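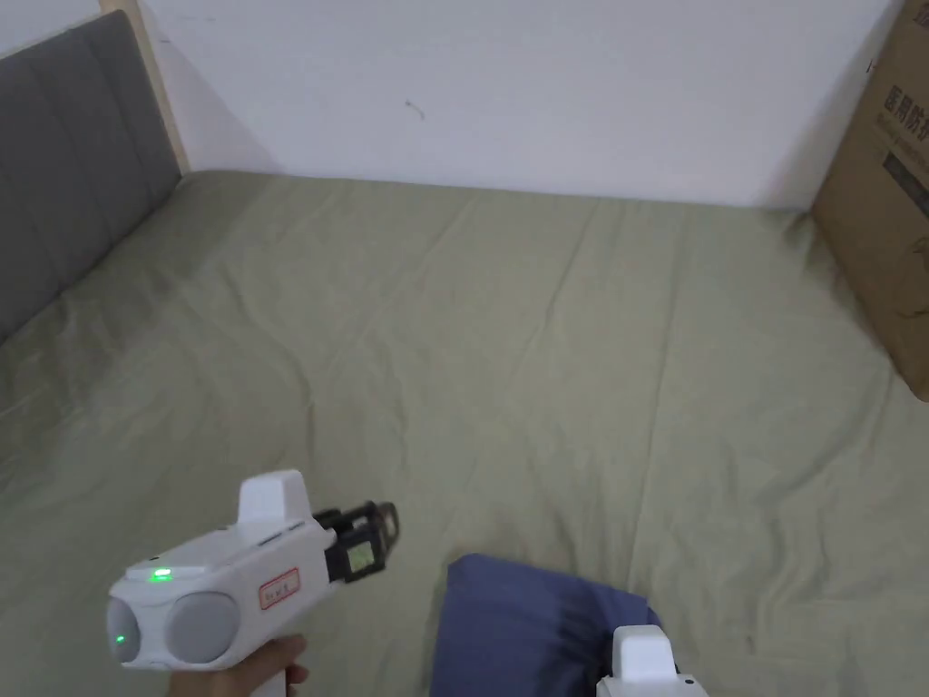 Zodwa Mahlangu told me to skip the hardware and go straight to the planner people, and she was right, so that's how I spent most of my visit to Drasterport on 3/6/18. (I still drank their coffee first. Twice.)

The planner is called Sorurik, and Vilgot Nordin walked me through it on a big screen with the font way too small. It takes a recorded demonstration, chops it into short segments, and works out which ones can be joined up into something new. They had 1636 demonstrations loaded, and scrubbing through them was weirdly addictive! I asked how often it replans and he said every 105 milliseconds, then grumbled that the old version, Rothe, took 400.

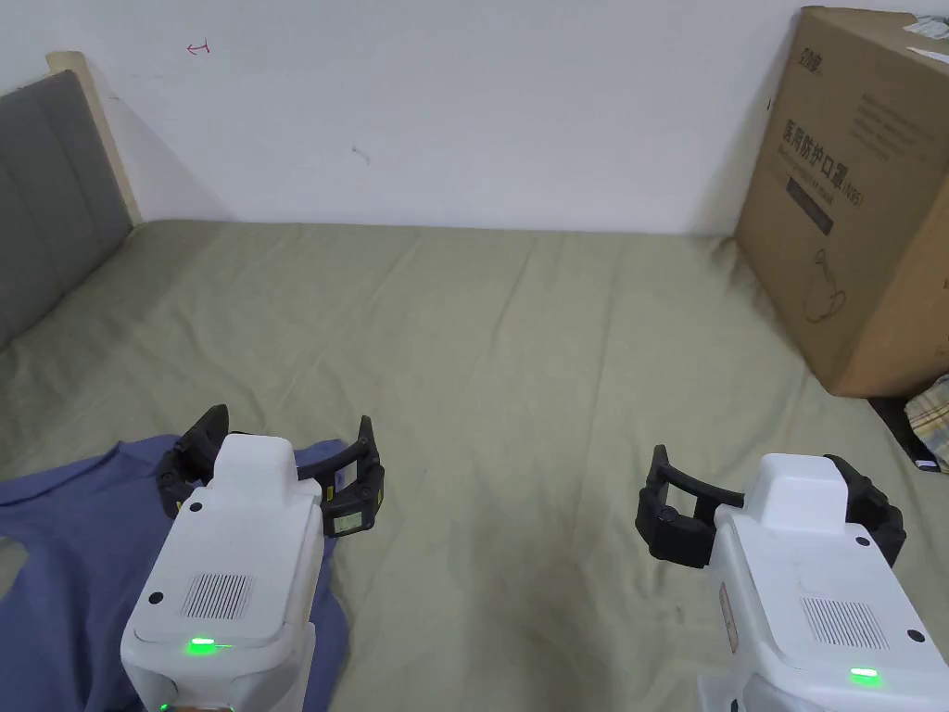 Time sync was what I'd really come to hear about, as my own logs are a mess. Sorurik lines up both hands on one clock before it does anything else, and drops a segment if the two tracks drift by more than 5 milliseconds. Cloth is where that bites. With one gripper over a crumpled bluish cloth and the other off to the right across the green sheet, you need to know which hand was where at every tick, or the planner learns nonsense. Vilgot showed me a bad one and the left track lagged so much it looked sleepy. Their replay viewer, Renov, flags those in orange, and I've already asked if I can get a copy.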